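Home | Projects | Reports | Archive

Keeping the Strainer Clear: Setup and Upkeep of the Furnow Floor-Washing Robot
Abdel Rahman, Stirnthorpe project course, December 23, 2025

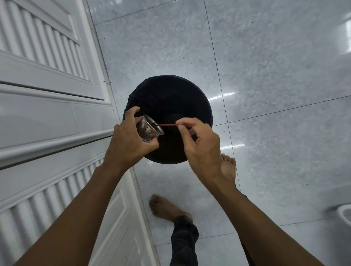 The Furnow unit washes hard floors and pumps its dirty water through a strainer into a holding tank. My part of the project was to set one unit up in a small apartment and write a care routine for it. The apartment has a tiled bathroom, a hallway and a kitchen.

Setup

The dock went against the hallway wall on a level spot. I mapped the rooms with the doors open and then drew a no-go line in front of the balcony. The first map was bad because a rug had been left down. I deleted it and mapped again. Pump flow was set at 200 ml per minute, one step under the maximum.

Fault

In the second week the unit stopped with code 53, which the Pondar service sheet lists as low return flow. Restarting cleared it for one room only. I checked the hose first and found no kink. The next item on the sheet was the strainer.

Cleaning the strainer

1. Power off at the switch and lift out the dirty water tank.
2. Turn the strainer cup a quarter turn and pull it straight out.
3. Hold the cup sideways over a trash bin and work the dirt out of the inside with a thin stick. Do not use a screwdriver. It can bend the wall between the holes.
4. Rinse from the outside in, then hold the cup up to a lamp and look for blocked holes.
5. Refit, run the pump for one minute and check under the tank for drips.

Do the scraping before the rinse. My first draft had these the other way around, and wet grit went down the sink.

Run log

The controller read 1516 minutes of pump time when the code first came up. I now clean the cup after every 4 runs. Return flow is noted by hand in the log since the unit does not save it.

Still to do

The tank seal has a flat spot and a new one is on order from Pondar. I will fit it in January and repeat the drip check. The side brush has not been looked at yet.

Back to Reports | Next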